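I don't trust repair guides that begin with "all you need is a screwdriver." I have owned my house for 3 years and there has not been one job in it that needed only a screwdriver.

The latest one to annoy me is the push to make everyone fix their own things. I get the appeal. Kudwood wanted 141 dollars to look at my dryer, and looking was all that bought. My neighbor Nidia Ccori says she'd sooner hang her shirts on the fence than pay it, and I see her point.

But the people selling the fix-it idea are often selling something else too. Lolex puts out cheerful little booklets on home repair, and the back half of each one is a parts catalog. The parts cost close to what a new machine would. So you give up your Saturdays, you pay nearly full price, and the old motor still has all those years on it. Who came out ahead?
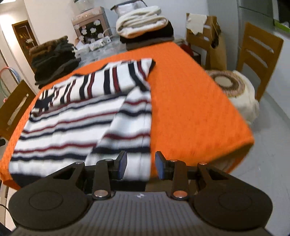

*Blue pads, black arms and silver pivot caps.*

I also doubt the claim that we've all gotten lazy. Maribel Correa wrote in our town newsletter that people in Ulurcombe used to mend everything. Did they? My grandfather's garage was full of broken radios he was going to get to. He died with most of them still on the shelf, and my aunt paid a man to haul them off.

What I would believe in is a maker who prints the wiring diagram inside the door and uses screws I can buy down the street. Give me that and I'll try it myself before I call anyone. Until then, please stop telling me it's a matter of character. I have a dryer that squeals, two kids in sports, and a part on order that was supposed to get here in August.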